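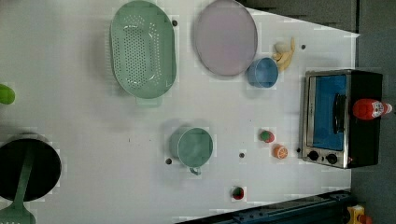

Play kitchen set on the white table, with colander, plate, mug, toy fruit and toaster oven.

Progress report to the Danero small grants program: play kitchen loan sets
Prepared by Rosine Bodin, Tretham Toy Library
Reporting period ending November

1. Scope
The grant covers the purchase, checking and cataloguing of play kitchen sets for loan to family day care services in the Tretham and Gisora catchments. Each set combines cookware, tableware, toy food and one toy appliance. Sets are catalogued by colour and type, so that a returned tub can be checked against its card without opening the register.

2. Work completed
Six sets have been catalogued and are ready for loan. Cards for the tableware now give colour first (lavender plate, blue cup, teal mug), as the earlier wording by size caused errors at return. Ketchup bottles are listed under toy food. The Heinz-labelled bottle is entered by its brand name to separate it from the plain bottles in other sets. 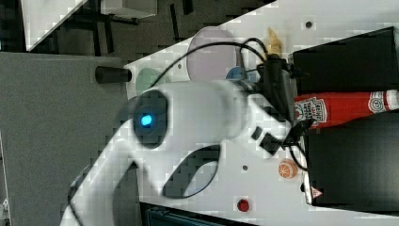
3. Soft items
Fabric food is recorded separately from hard items because the cleaning method differs. Hard items are wiped with detergent solution and air dried. Fabric items are spot cleaned, and seams and embroidery are inspected at each return. The plush ketchup bottle has a stitched label reading "TOMATO KETCHUP" with the date 1869, and a vine worked in green below. Its card notes the lettering as irregular in manufacture – this is not to be logged as wear.

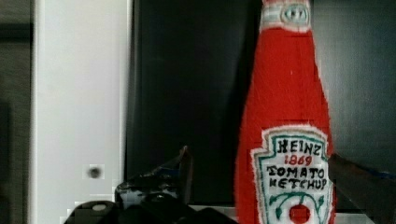
Can a service borrow the soft items without the rest of a set?
Soft items are lent only with the full set. Separate loans will be reviewed once the first round of returns has been processed.

4. Expenditure
Expenditure to date is $1585. Of this, $700 was spent on toy appliances from Çetinkaya and $50 on printed cards. The remainder went to cookware, tableware, toy food and tubs. No variation to the budget is requested.

5. Next period
Loans to Gisora services begin on the first Monday of term. Outstanding tasks are the spare parts list for the toaster ovens and a revised return sheet – the current sheet has no line for colanders.

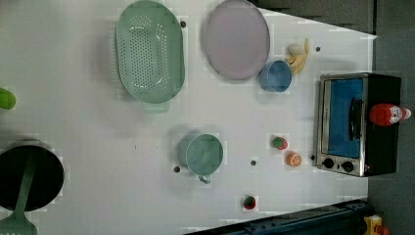 Toaster oven with two control knobs, red bottle lying on top; mint-green colander at left.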